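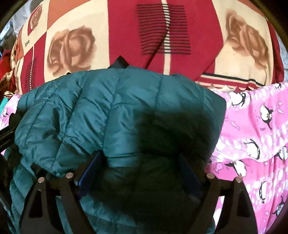 Issue 14, p. 100

7/6/20
By the Demden household desk

Washing and Storing Quilted Jackets

A quilted jacket should be cleaned before it is put away for the summer. Body oil and sunscreen left on the collar will yellow over several months and are then hard to remove. Read the care label first. Down and polyester fills can both be washed at home in most cases, but the drying times differ.

Close all zippers and empty the pockets. Treat the collar and cuffs with a little liquid detergent and a soft brush, working along the stitching. Wash on a gentle cycle in cold water with half the usual amount of detergent. Powder tends to stay in the seams. Do not use fabric softener, which coats the fill and flattens it. Run a second rinse.

A front-loading machine is preferred. Top loaders with a center post can trap air in the jacket and pull at the seams. Spin at 900 rpm or less. Lift the wet jacket out with both hands under it – a soaked fill is heavy and can tear the inner lining.

Dry on low heat with two clean tennis balls. Stop the dryer every half hour and break up clumps by hand. Polyester dries fairly quickly. Down may take three hours or more, and a jacket that feels dry outside can still be damp at the core. Press each channel between the fingers. Any cool or lumpy spot needs more time.

After drying, lay the jacket flat on a bed or a clean table overnight with the zipper open. Check the seams at this stage. Small holes in a nylon shell can be closed with a round patch of repair tape. Pulled threads should be trimmed, never drawn out.

Store on a wide hanger in a cotton bag, or folded once in a roomy box. Vacuum bags save space, but down kept in one until February may not recover its full loft. Cedar blocks are suitable for the closet. Keep them off the fabric, as the oil can stain light colors.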